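Recording a Folding Task: Guidance for Student Teams

Teams entering the textile handling module at Pendcombe should read this page before booking the two-arm bench. It covers the preparation, recording and review of a cloth folding task. Questions about access should be put to Jonalyn Enriquez at the bench desk.

Before you start

Check that both arms are firmly seated on the front beam and that each cable has enough slack for the arm's full reach. Place the laundry basket at the back left corner. Open a new session in Sturnel and enter your team name. Sessions saved without a team name are deleted at the end of term.

Recording a fold

1. Take one item from the basket and lay it on the table.
2. Close one gripper on each end of the cloth. Keep the fingers low, and lift only when both grips are secure.
3. Bring the edges together slowly. Long items should be folded lengthwise first.

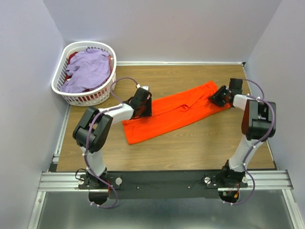 4. Smooth out any bunching before the next fold - a small pucker left at this stage tends to grow with each layer.
5. Open both grippers, return the arms to rest and save the attempt.

An attempt should take no longer than 40 seconds. If the cloth slips, stop the recording, mark it as failed and begin again. Failed attempts must be kept, as they are used in the written report.

Review

Each team submits 4 sets of recordings. Last year's teams produced 247 usable attempts between them, and nearly 4000 are now held in the Trotidley archive. Sets are checked by Leonora Macaraeg, and corrections must be returned before the December demonstration.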